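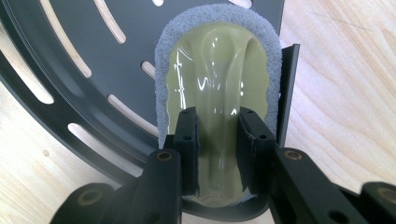 Olive green, high shine.

I have been trying to pick a paint color for a front door since March. It's one door. I'd like to share what I've learned, mostly so the time counts as something other than standing in the driveway squinting.

The door is currently brown. It's the brown of a filing cabinet in a dentist's office. We bought the house and said "we'll do the door first, that's easy," and then we did the gutters, the bathroom, half the fence and a cat.

First stop was the paint store, where there's a wall of 1000 little cards and every one of them looks great until you've picked it up. Then you carry it over to the window with the other people at the window. We all nod at each other like we're at a museum.

The names are no help at all. I came home with Harbor Letter, Tuesday's Plum (why Tuesday), and one called Pidero, which I assumed was a village in Italy. I looked for it on a map for 40 minutes. I still don't know what Pidero is. It's a green.

Actual advice, for anyone here for advice: do not judge an outside color from an inside card. Sunlight eats color. Whatever you like on the card will look two shades lighter on the house. My sister-in-law painted her porch a "quiet buttercream" and you can see it from the highway.

Also, green doesn't mean anything. Green is a continent. I told my husband "dark green" and he pictured a pool table. I was picturing an old canvas tent. We each agreed enthusiastically to a different door and didn't find out for a week.

So we bought sample pots. We bought 3, from a brand called Clamen, whose sample pots are the size of a yogurt and cost what I used to spend on a dinner out.

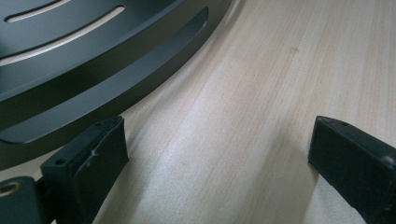 You're supposed to paint the samples on poster board and move the board around, and let me beg you to do this. I painted mine straight onto the door. I now have a brown door with a row of rectangles on it, and the mail carrier has opinions.

Her favorite is the left one. The guy who delivers packages likes the right one. A man walking a greyhound stopped and said "you could always leave it brown," and I've thought about him every day.

Sheen! I forgot sheen! You fight your way to a color and then the person at the counter asks "flat, eggshell, satin, semi-gloss or gloss?" and you realize you were only ever halfway there.

Short version on sheen: shinier wipes clean and lasts longer, and it also shows every dent and brush hair. Flat hides your sins and then holds on to every fingerprint. Most doors get semi-gloss. I asked what happens if you put gloss on an old door and the clerk said "you'll see the old door."

My neighbor Rhonda Gauthier has a perfect door. Deep red, like the inside of a good coat. I finally worked up the nerve to ask her what color it was. She said "it was in the garage when we moved in."

She let me look at the can. The label had rusted down to "Prumetti" and a drip. Prumetti, as far as I can find out, stopped making paint before I learned to drive. So that's her door and only her door, forever.

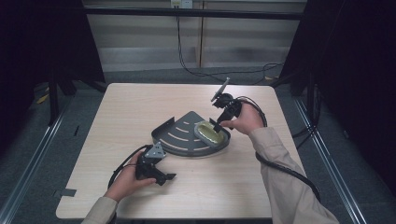 Then there's the yellow phase, which everybody goes through. You see one cheerful yellow door on Saarinen Street and think, well, maybe I'm a person like that. I held yellow cards up to the brick for an entire afternoon. The pale ones looked like old piano keys, the orange ones looked like a school bus, and the one in between, which I truly loved on the card, turned out to be kitchen sponge. Yellow sponge exactly. I could never have unseen it. Every guest would have been coming in through a sponge.

Back to green, then. If you're stuck between greens, put them next to whatever you can't change. For us that's the brick. Next to orangey brick, the bluish greens look like a sports team, and the brownish ones settle down and behave.

My husband wants it noted that he said this in April.

Final count on the door: 2 greens still in the running, plus one rectangle I can no longer identify because I threw out the pot. It's the best one. It's everybody's favorite, including the greyhound man, who has come around.

Going back to the store tomorrow at 8 with a chip of it in a sandwich bag.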